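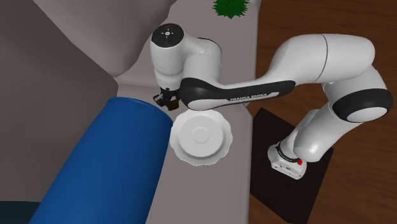
Seasonal Grower, Orchid and Fern House
Katsaros Conservatory, Mollville

We're hiring two people to join our glasshouse team in January, just as the slipper orchids start to spike! It's a lovely time to start (the ferns are unrolling, the potting bench is piled high and it's warm in there while Mollville is under snow).

You'll water, repot, scout for scale and mealybug, divide ferns and help relabel the 111 orchids that came to us from the Lukitz collection. Some Saturday hours, shared out fairly.

We'd love to hear from you if you've kept plants alive under glass, at work or on a windowsill. A certificate is nice but you don't need one. You should be OK with ladders, humidity and lifting a full bag of bark.

28 hours a week through the end of spring, with a good chance of staying on. Boots and gloves provided.

Send a short letter and tell us about a plant you're fond of to Aliki Vrettos, Head Grower, 1685 Clotov Road, by November 8, 2018. Questions about hours or pay go to Darcy Costigan in the front office.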